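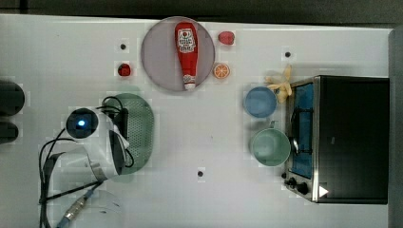
Setting up a pretend lunch counter on one table

Play at Home > Pretend Kitchens > Small Spaces
Last updated: March

I used to think a play kitchen meant one of those big units with the sink and the fake taps, and we don't have the floor for it. What we do have is a table. So for the Ernon Street playgroup I started laying out a lunch counter on a plain white top, and it's become my favourite setup of the lot! It takes me 25 minutes if I'm fussy and far less if I'm not.

What you'll want

- a light-coloured table you can reach across (mine at home is 80 cm deep, and I wouldn't go any deeper with little ones)
- one big plate and a couple of smaller ones in different colours
- a light cup or bowl
- a ketchup bottle
- a handful of play food: a strawberry, an orange slice, something else small and red, something yellow
- a toaster oven

The oven is the thing people write to me about. Yes, you can use an old one. Take it off the power, wind the cord up and tie it, and check the door for sharp bits before any small fingers go near it. If you haven't got one, a cardboard box with a flap does the job, and the kids will tell you it's very hot just the same.

Step 1: Put the oven down first

It's the bulkiest thing on the table by a mile, so everything else has to work around it. I like it off to one side with the door facing in toward the food. That way whoever's cooking opens it toward the plates and isn't reaching around the back. Check the door swings all the way down before you go any further. I've had to move a whole lunch to fix that, more than once.

Step 2: Big plate, then ketchup

Put your big plate well away from the oven, or you'll end up with one crowded corner and a lot of bare table. Pale grey or mauve is lovely here because red shows up so well on it. The ketchup goes right on the plate, lying down. Standing up it gets knocked over every time somebody leans across, so I gave up on that ages ago (if you're using a real bottle, wash it out, let it dry and tape the cap). 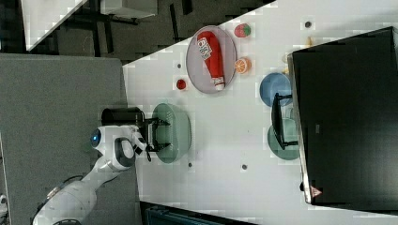
The other plates can go wherever there's room. I keep the green and blue ones for "orders", so the cook has to ask which colour you'd like, and the little kids in Wernance get very bossy about it. Fair enough too, I have a favourite plate myself.

Step 3: Scatter the food close by

Fruit goes on the table around the big plate and stays off it. Filling the plate is the game, and if you've already filled it for them there isn't much left to do except eat. Leave gaps between the pieces so a small hand can pick one up without bringing its neighbour along.

Do watch your sizes with the under-threes. Anything that disappears into a closed fist goes back in the tub at our place, strawberries included.

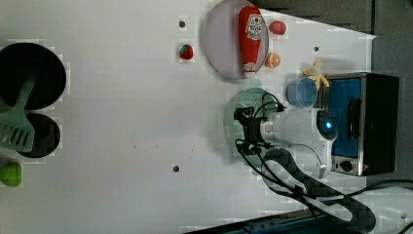
Ketchup on the big plate, fruit on either side, oven to the right.

Step 4: Take an order

Start with something easy: "May I have the orange, please?" Then add a bit: the orange on the green plate. Then the strawberry in the cup, and warm up the yellow thing first. Eight orders is plenty before snack time, and by then they're usually making up their own menu anyway.

Packing up

Soft food in one tub, plates stacked, cup on top. I wipe everything with warm water and a squirt of dish soap, and the plastic fruit goes on a tea towel overnight. The oven lives under the Ernov shelf in our hall with the door taped shut.

Next month I'm doing the same table as a bakery, if I can find enough buns.

Filed under: Pretend play, Table setups, Rainy days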